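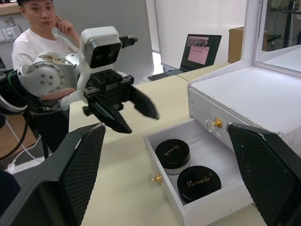

Malcolm Marsden asked, before I'd even found a pen, whether we were going to sing the new song again this Sunday or give people a rest from it. So I'll count that as the opening of the meeting, and we prayed right after.

Resources > Music and Worship > Team Minutes

Minutes of the worship team, Wednesday evening
Posted by Feng-yi Hung in November

Present were Malcolm, me, both altos, the Bickerstaff Road singers (all of them this time, hooray), and the two sound desk people, who sat together at the back and shared one bag of pretzels. Apologies came from the drummer. I took notes, so if something is wrong, tell me and I'll fix it before the next one.

Last meeting's minutes. Read and approved, with one correction. I had written that the Trinda choir was coming to us for the carol evening. We are going to them. Sorry! I had already told my mother the wrong thing too.

The new song. Back to Malcolm's question. We've done it four Sundays in a row, and he feels that people were still reading the words off the screen last week with that slightly worried look. I said I thought they were just starting to get it, and that the second verse went really well at the early service. One of the altos said the bridge sits too high for most folks and she could hear the men drop out. We tried it a step lower on the spot, without the piano, and it was so much kinder on everybody. Agreed to keep it one more week in the lower key, then leave it alone until Advent is over. Malcolm will redo the chord sheets.

Psalms. I brought this one up. I'd like us to read a psalm out loud between the second and third songs, all the way through, no music under it. We used to do this and it just sort of slipped away. There was a longer talk here than I expected — a good one, I thought. Malcolm worries about the lament psalms with visitors in the room. The sound desk worries about the microphone being passed around. I said that half the people sitting there on any given Sunday have had a lament kind of week, and it might be a comfort to hear that the Bible has words for it. We'll start with Psalm 100 because it's short and everyone can manage it, and we'll go to Psalm 72 the week after, probably split between two readers. I'm finding the readers. If you're reading this and you have a nice clear voice, expect a phone call.

Carol evening at Trinda. They have asked us for two pieces and to lead one carol with the whole room. We picked the two pieces without much fuss. The carol took forever. 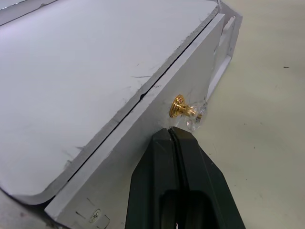
In the end it came down to a show of hands, and "Joy to the World" won it over "O Come, All Ye Faithful," which we'll do at home on Christmas Eve anyway. We need to be there by 5:30 to warm up. Rides leave from our parking lot, and the Bickerstaff Road people will go straight there. Please wear dark colors, nothing fancy, and bring your own folder. Last year I ended up sharing one with three people and sang most of it from memory (badly).

Money. We have $684 in the music fund. Nothing has gone out since the last meeting apart from guitar strings. Malcolm would like to put some of it toward the hymnals that are losing their spines, and he has a price from Latitz for rebinding, but it was for a bigger batch than we need. He'll ask again for a smaller one. I asked if we could hold back enough for the Fliseck retreat in the spring so that nobody has to stay home over the cost. Everyone was fine with that. We didn't set an amount and we should, so it goes on the next agenda.

Rehearsal start time. People are drifting in late, me included. We agreed that we pray at seven whoever is there, and start playing straight after.

Prayer. We spent the last part of the evening on this, and I'm not writing down the personal requests. I'll only say that we prayed for the drummer's family, for the Trinda choir, and that Sunday mornings would be less about whether we got the ending together and more about God being thanked. Malcolm read from Colossians 3, the part about singing with thankful hearts.

To do before next time:
Malcolm — chord sheets in the lower key, new price on rebinding
Feng-yi — psalm readers, list of rides for Trinda
Sound desk — a second microphone on a stand for the readings
Everyone — learn the alto line in the second piece well enough to stay off it

Next meeting same day, same room, after the carol evening. Somebody else is bringing the snacks.

4 comments | Share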